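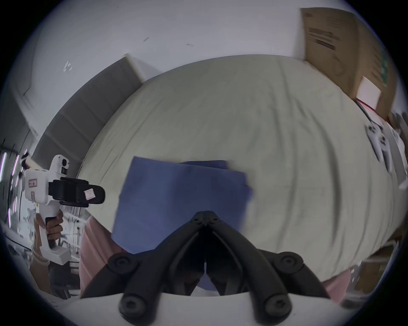 Das Wichtigste beim Greifer-Kit von Wultgate sei für ihn der leichte Einstieg gewesen, berichtete Luuk Bakker im Vorgespräch, die Kalibrierung habe ihn dagegen viel Geduld gekostet.

Start | Ausgabe | Beiträge | Archiv | Kontakt

Oktober 2023 - von Evelien Van Hecke

4.2 Handhabung von Textilien

Wir haben das Kit mit zwei handgeführten Greifern beim Falten von T-Shirts geprüft. Jede der 16 Personen hat drei Durchgänge gemacht. Für weiche Stoffe ist das Fassen an den Ecken eine schwierige Phase, weil der Stoff zwischen den Backen leicht verrutscht.
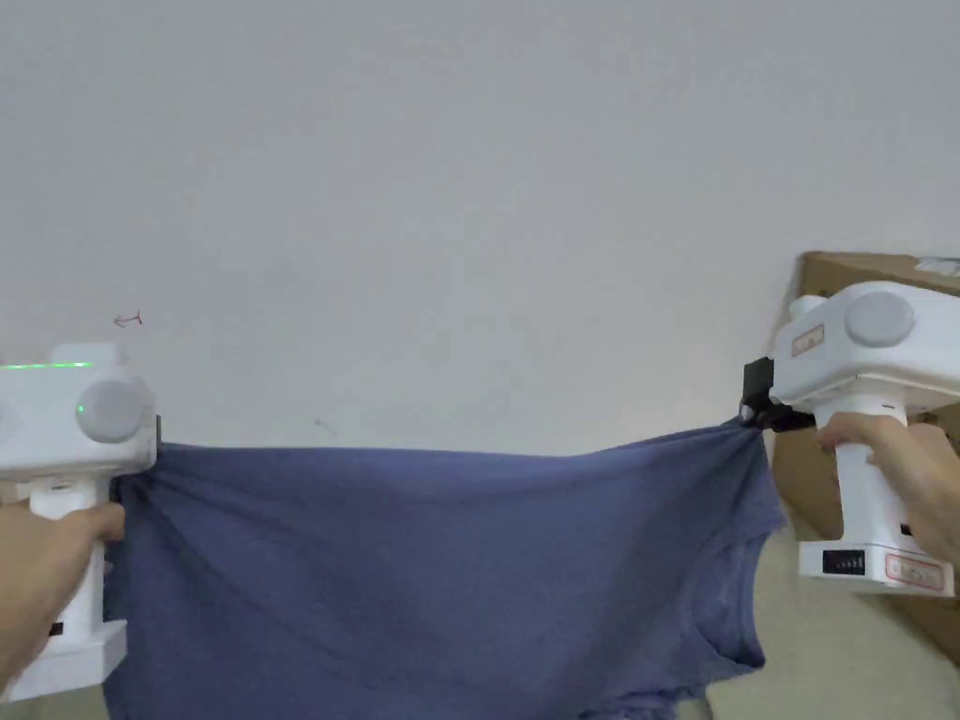 Mit dem Kit von Cuypers gehe das Spannen ruhiger, meinte Nele Martens, aber dort fehle ihr die Statusanzeige am Griff. Wir können diesen Eindruck nur teilweise bestätigen, denn ein direkter Vergleich war im Mietpreis nicht enthalten.
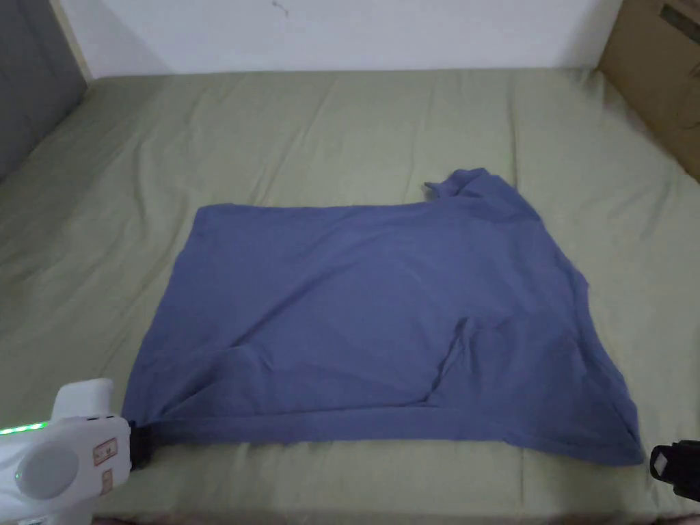

Abb. 3: Blaues T-Shirt auf grünem Laken, die untere linke Ecke im Greifer gefasst.

Die Einweisung hat 23 Minuten gedauert, der Anbieter nennt 18. Das Handbuch ist knapp und bei der Montage der Backen nicht immer eindeutig.

Kommentare

Stijn Aerts: Gilt der Mietpreis auch für zwei Greifer?

Tarmo Dambrauskienė: Bei uns in Oltcombe kamen die Ersatzbacken erst im Februar an.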